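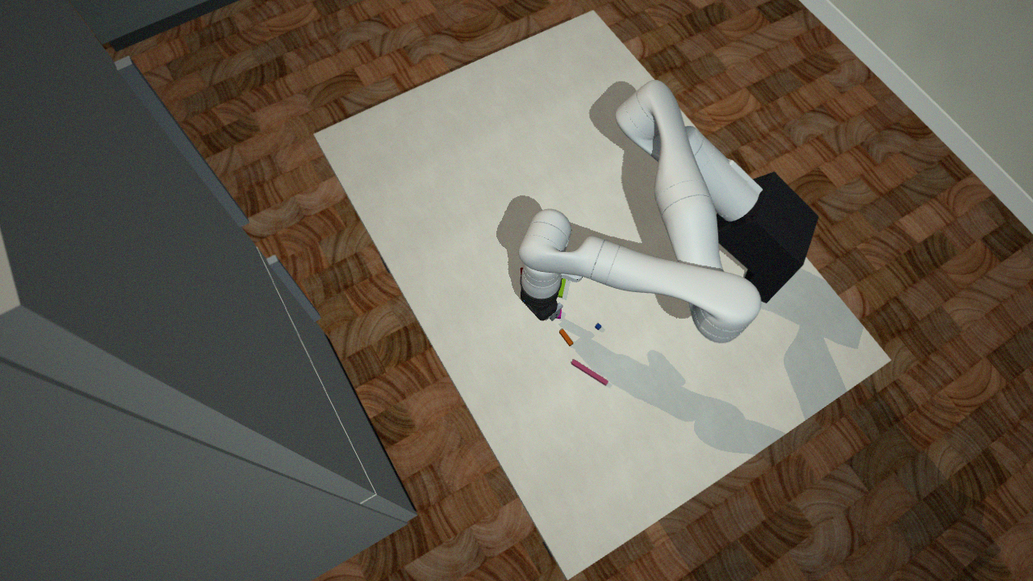

5. Setting Up Your First Simulated Pick in Simomus

By now you should have Simomus installed and the license window out of the way, so we can get to the part most people have been waiting for, which is making the arm do something. In this section you'll load the tabletop workspace, check that the planner and the simulator agree about where everything is, and run one complete pick with the small colored pieces on the mat. Set aside a quiet half hour the first time through. After that it goes quickly, I promise!

Before you begin

Close any other session that may still be talking to the planning server. Two sessions can share a server without complaint, but they will happily overwrite each other's goals, and that makes for a very confusing afternoon. If you came here from the Enholm version of this guide, please note that the menus have moved since March and the old keyboard shortcuts no longer apply.

5.1 Load the workspace

1. Start the planning server from the Tools menu and wait for the status light in the lower corner to turn green.

2. Choose File, then Open Workspace, and pick Tabletop Small Parts. The room, the mat and the arm load first, and the loose pieces drop in a moment later.

3. Check that the server port reads 3673. If your network people have asked you to use a different one, type it in now and press Apply before doing anything else.

4. Press Settle and let the physics run until the pieces stop moving. Small, light pieces can jitter for a little while after they land, and a plan made too early will aim at a spot the piece has already left.

Note: The overhead view is the best one for this exercise. With the arm folded back, its links cross one another when seen from above, and it can look as though the arm is running into itself. Switch on Show Collision Shapes if you'd like to be sure. Shapes that truly touch are drawn in red, and shapes that only overlap in the view keep their normal color.

5.2 Check what the perception module sees

1. Open the Perception panel and press Detect Once.

2. Compare the list with the mat. Besides whatever is at the gripper tip, you should find the orange block, the dark blue cube and the magenta-pink stick, each with its own label and its own position.

3. Click each label in turn. The matching piece is outlined in the main window, and the outline should hug it closely on all sides.

4. If the blue cube is missing, lower the Minimum Size slider a little and detect again. It is the smallest of the loose pieces and the first to be thrown out as noise.

5. If you get an extra item where the arm's shadow falls on the mat, turn on Ignore Shadows. The shadow is large and soft and changes shape as the arm moves, so it's worth leaving this setting on for the whole session.

Caution: A piece at the gripper tip can be reported twice, once as a loose object and once as part of the tool. Before planning, right-click the loose entry and choose Attach to Gripper. If you skip this, the planner treats the piece as an obstacle and refuses to move at all.

5.3 Plan and run the pick

1. If the gripper is carrying a piece, run Place at Home Spot first, then press Detect Once again.

2. Select the orange block as the target. Its angle on the mat matters here, so leave Grasp Orientation set to Match Object.

3. Set the planning time limit to 700 milliseconds and the number of attempts to 5. These are generous for a mat this open, and you can tighten them later on.

4. Press Plan. A pale ghost of the arm plays the motion through without changing anything in the workspace. Watch it at least twice, paying special attention to the elbow, which tends to take the long way around if you let it.

5. When you're happy, press Run and keep your pointer near Stop.

Note: "No path found" nearly always comes from the start pose. Choose Arm, then Unfold, and plan again from there.

Once the block has been lifted, save your workspace under a new name so the original stays clean for the next person. The stick needs a different grasp setting and is covered in Section 6.

Last revised 15/05/2024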